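Bimanual cable set, notebook, August

Cell 2, Ornard bench. Entry by W. Pawłowska. Continues from the Corrigan policy runs.

Aim: find out whether the wrist views carry enough information to pick a grasp point on a bundled cable, or whether the head view does most of the work. The last model from Dradwood reached for the right area and then closed on the wrong strand. My suspicion is depth ordering where loops cross.

Settings carried over from the previous block. Both arms start folded inwards over the middle of the table. Episode length is capped at 390 steps. Target is 100 episodes with all views, then retrain with each view dropped in turn. 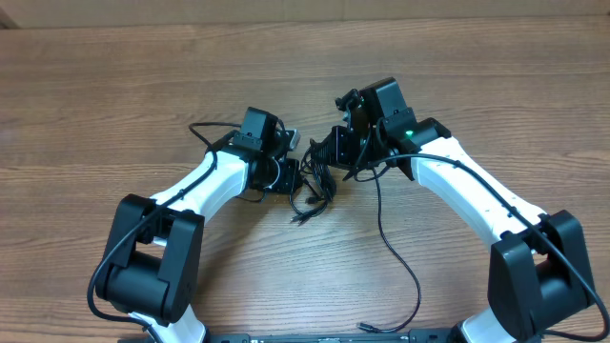

Head view, wrists close together over the bundle.

Note for whoever labels these: from the head the two grippers hide a good part of the cable, and the arms' own cables are also black. The segmentation mask from Grenstead merges the two. I have stopped using it as an input and kept it only for sorting episodes afterwards.

Wrist exposure is fixed for now. Auto exposure hunted whenever the gripper moved over the glossy part of the table, and the hunting showed up in the action predictions as a small jitter at approach.

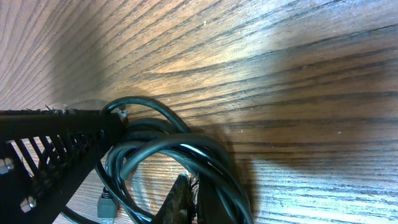
With exposure fixed the jitter is smaller but the darker strands lose their edges in shadow. A crossing is readable when there is a highlight along the upper strand and poor when there is none. I tried a gamma correction before the encoder. No change in grasp error that I would trust on this many episodes.

Blur is the other problem. I now score each wrist image for sharpness over the lower half only, where the cable tends to be. Scoring the full image let bad ones through on the strength of the wood grain. Threshold set at 70 on our scale, chosen by eye, to be revisited.
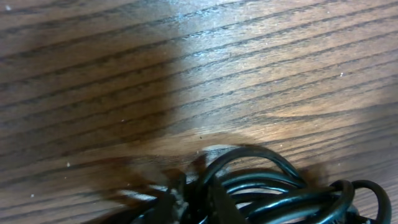 View dropping, first pass

Without the head view: approach is slower, choice of strand about the same.
Without the left wrist: hardly any difference.
Without the right wrist: wrong strand much more often, mainly where two loops lie nearly parallel.
Without both wrists: not worth running again.

Only 7 held-out layouts, so read this as a direction and no more. The left/right difference may come from the demonstrations. Most of our operators lead with the right arm, and I have not balanced for that.

Also open: the wrist views take in a lot of the room once the arm lifts. The encoder is free to use any of it. Cropping to the table region would be simple for the head view, less so for the wrists as the table edge moves about. 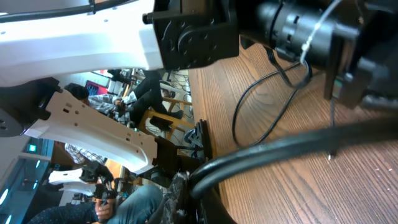
Wrist view with table, neighbouring links and background.

Next: mask everything beyond the table edge in the wrist images, retrain on the same split, same seed. Mirror the layouts and ask for left-led demonstrations. Check whether the sharpness threshold throws away more left images than right, as that alone could explain part of the result above.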